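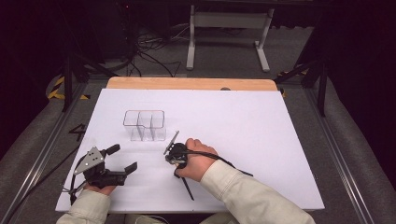

Aligning two-hand gripper recordings before training: the Drarnen procedure

This page covers the alignment stage used for the compartment container task in the Drarnen project. It starts from raw sessions recorded with two hand-held grippers over a white board and ends with a training-ready set in the Priko format. Recording itself is covered on a separate page. The text assumes that you have a working Priko install and read access to the session store.

Written by Hye-jin Son. Last changed December 7, 2024.

What the method does

The operator works with a gripper in each hand. Each gripper logs finger opening and pose at its own rate, and the head camera logs video on a third clock. A policy trained on the raw streams sees finger motion that leads or lags the image. In our April runs the lag differed between left and right, and the policy learned to close one hand early.

The procedure estimates one offset per hand per session, resamples both gripper streams to the camera timestamps, and rejects episodes where the offset estimate is unstable. No change to the grippers or to the recording software is needed.

Before you start

Each session folder must contain the following:

video.mkv and its timestamp file
left.log and right.log
board.yaml, with the board pose for that session
notes.txt (may be empty, must exist)

If board.yaml is missing, copy it from the previous session only if the board was not moved between the two. Otherwise run the board fit again. A board pose that is off by a few millimeters does not break alignment, but it shifts every start position in the exported set.

Step 1. Check the logs for gaps

Run priko gaps on both gripper logs. The command prints the longest interval between consecutive samples in milliseconds. Anything under 80 is interpolated later without trouble. For larger gaps, mark the episode in notes.txt with the word gap and the hand, then continue. Marked episodes are skipped by the export step and stay in the store.

A gap that shows up in both logs at the same time usually means that the logging host stalled. A gap in one log only points to the cable or its connector. Reseat the cable at the gripper end before the next session and note that you did so.

Step 2. Find the sync gesture

Every session opens with a sync gesture: both grippers are closed fully, opened fully, and closed again, in view of the camera. The gesture should be done above an open part of the board, clear of the container. The container walls are clear plastic, and a black finger seen through them gives a weaker edge than one seen against the white surface.

Run priko sync with the session folder as its argument. The tool tracks fingertip distance in the video and correlates it with the logged opening. It writes one offset per hand to sync.yaml, together with a peak score between 0 and 1.

Accept the session if both scores are above 0.7. If one is lower, open the plot and check whether the tracker has latched onto a reflection or a cable. Move the search box by hand and run the command again. Sessions with no visible gesture can be aligned from a grasp event, but the estimate is coarser, and we did not use any of them in the results given here.

Step 3. Estimate drift

The offset at the start of a session does not hold to the end. Repeat the correlation on a window in the last minute, using any clear open-close motion. Enter the window start with the --tail option.

If the two offsets differ by less than one camera period, use the mean for the full session. If they differ by more, pass --linear and the tool will fit a line between them. Do not fit anything of higher order. We tried a piecewise fit on the April sessions and it followed tracker noise.

Step 4. Resample

Run priko resample. Finger opening is interpolated linearly. Position is interpolated linearly and orientation by slerp. The output has one row per video image.

Check one episode by eye afterward. Step to the first contact between a finger and a container wall and compare the opening value with the picture. The value should stop falling at the same image or the next one. If it stops several images early, the sign of the offset is wrong. This happens when sync.yaml was produced by a version older than the Marciniak branch, which stored the offset as video minus log. Negate both values and resample.

Step 5. Filter and export

Run priko filter, then priko export. The filter drops three kinds of episode: those marked gap, those where either hand leaves the board area for more than two seconds, and those where the residual after alignment is above the threshold in config.yaml. The default threshold was set on the container task. For other objects, plot the residuals first and choose a value from the plot.

The exported set is written as shards, plus an index file that lists the source session for each episode. Keep the index with the weights of any policy trained from it.

Results on the container task

The full collection had 714 episodes. Filtering removed 43 of them, most for residual. We trained two policies with the same architecture, seed, and step count, one on the raw streams and one on the aligned streams. The same episodes were removed from both sets, so the comparison covers alignment only.

Mean absolute error on held-out finger opening fell by 31 percent with alignment. Most of the improvement is in the right hand, where the raw lag was larger. Position error changed very little. Position varies slowly compared with the opening signal, and a small time shift costs less there.

We have not yet measured the effect on closed-loop success. Those runs are planned on the Hastitz arm pair after its wrist mounts are replaced.

Known problems

The tracker loses the fingertip when the gripper is vertical and one finger hides the other. In that case the score drops, but the offset is sometimes still correct. Compare it with neighboring sessions before discarding it.

Linear drift correction assumes that the logging host was not restarted in mid-session. If it was, split the session at the restart and treat the parts as separate folders. The second part will need its own sync window.

The residual threshold is applied per episode and not per hand. A per-hand version is in review.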